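Kinex K6 Robot Gripper

Price: $3,305
In stock at Lendus

I've had the K6 on our KUKA for a while now, and I like it a lot more than the old Boateng! Swapping them over took me 39 minutes, cables included. I set the grip force to 100 N and left it alone - the striped melon-like thing, the toy vehicle and the flat gray block all go in the same bin for every gripper I try.
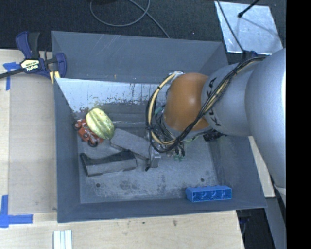 The hose is my one gripe. Leave yourself a wide loop, and tie it in more places than the manual shows. Philomena Asamoah at Prolulham sells the longer one.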